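Drurnville salons and barbers to get new license rules

6/21/25

DRURNVILLE - Hair salons, barber shops and home stylists in Drurnville will work under a new set of town license rules starting next March, after the town council approved the change at its regular meeting.

The rules replace a set of permits that had been in use for decades and treated barbers and salons as two separate trades. Under the new system there will be one license for any business that cuts, colors or styles hair for pay. It will be good for 2 years and can be renewed by mail or at the town office.

The town has 542 personal care permits on its books, according to a report given to the council before the vote. Nearly half of them belong to people who work alone, either in a rented chair or in a room at home. The report said many of those people were holding more than one permit for the same work and paying for each.

Under the new rules, a stylist who rents a chair will need a license in his or her own name. The shop owner will no longer be able to cover renters under the shop's license. Owners will have to keep a list of everyone working on the premises and show it to an inspector on request.

The cleaning section is the longest part of the new rules. Combs, brushes, clips and scissors must be cleaned and disinfected between customers, and clean tools must be kept in a closed drawer or a covered container. Brushes have to be cleared of hair before they are disinfected. Any tool dropped on the floor must be set aside until it has been cleaned again.

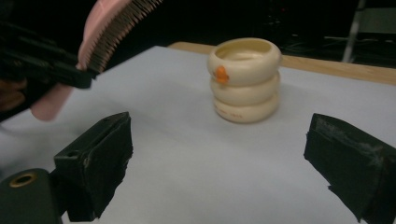
Shops will also have to post their most recent inspection result where customers can see it from the front door. Inspections will be held once a year, with a second visit for any business that fails. A business that fails 3 inspections in a row can have its license suspended.

Several salon owners spoke at the meeting. Most were in favor of the single license but asked for more time to make changes to their shops, such as adding a second sink or closed storage. The council agreed and moved the starting date back from the fall to March.

Stylists who work from home asked about a rule that requires a separate entrance for customers. That rule was taken out before the vote. Home businesses will still need a sink in the work area and a door that closes it off from the rest of the house.

The nearby town of Kindham passed similar rules last year, and the council used them as a starting point. A license issued in Kindham will be accepted in Drurnville for stylists who travel to customers, including those who visit nursing homes. Drurnville has asked Nullent to join the same arrangement but has not had an answer.

The fee for a license has not been set. The council will take it up with the rest of the town fees in the fall. Permits that run out before March will be extended at no charge, and permit holders do not need to apply for the extension.

The town will hold 4 information sessions at the Paiva Community Center before the rules take effect. Dates will be posted at the town office and mailed to current permit holders. Copies of the full rules are available at the front counter of the town office during business hours.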